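## Workshop notes: the arm on the back bench

The Jolville shop now has a robot arm, as anyone who has tried to book the back bench since June will know. It takes up the whole bench and a share of the shelf over it. The group building it calls the project Tasis. I was asked to write it up because I was the one complaining.

My complaint is simple. We voted 300 dollars out of the tool fund for this, and the band saw still needs a new tire. I was told the arm would pay its way by sorting hardware from the donation bins. So far it has sorted no hardware. It practices on a shape sorter, the toy kind, and the log sheet taped to the cabinet says 132 tries, of which 30 are marked good. "Good" is defined on the back of the sheet in pencil, and the definition has been changed at least once.

To be fair to the builders, the mechanical side is better than I expected. The base doesn't rock. The cables have proper strain relief, and somebody finally bought ferrules. The controller board came out of a dead Bahrami label machine and cost us only an afternoon of swearing. The software is Hisus, version 2, free to download and documented by people who seem to dislike readers. Homing takes a few minutes each time, and if you lean on the bench during it you get to start over.

What I don't buy is the schedule. Putting a known block into a known hole, inside panels, under steady light, is a long way from a coffee can of mixed wood screws.

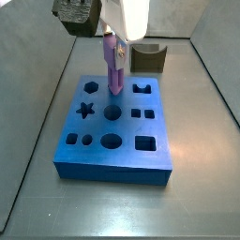 *Issue 30*

The blue board has ten openings, and a few of them are close enough in shape to make trouble. The star and the hexagon I can live with. The round ones come in more than one size, and so do the squares, and a small peg in a big hole should not go on the sheet as a success. I have asked for a separate column.

The group wants the back bench through the end of the season. My vote is yes on the bench and no on more money until there's a demo with real screws in it. Bring your own coffee can - there are plenty under the sink.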